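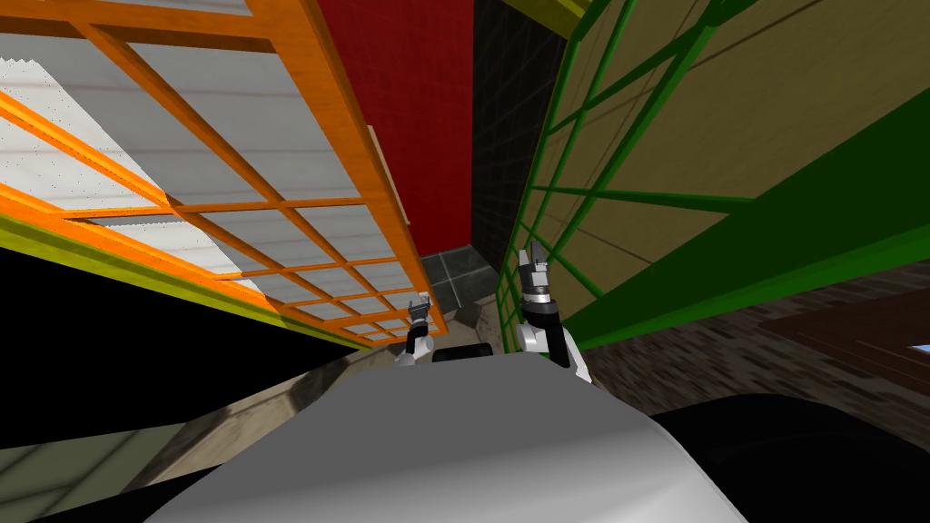 Week 5: what does it all cost?

Last week I promised we'd talk money, so bring a calculator (phones are fine!). Your group has 2000 pounds for the bench project, and I can tell you now that it goes faster than you'd think.

Start with the arms. Suvimex will hire us a pair for the term, but their quote leaves out grippers, and I got caught by that myself a few years back. Ondum sell theirs at 132 pounds each. Two arms, two grippers, plus a spare, so put down 3. Then delivery, then VAT, then the cables that everyone forgets.

Do your reach tests in simulation before you order a thing. Narrow gaps are where plans come unstuck, and a longer arm costs a lot more than moving a shelf in a model! Write down the tightest gap your robot has to work in and send that to the supplier with your order.

For next time, read the Karagiannis case and fill in the Orarance budget sheet, one per group. Leave the last column blank, we'll do running costs together in class.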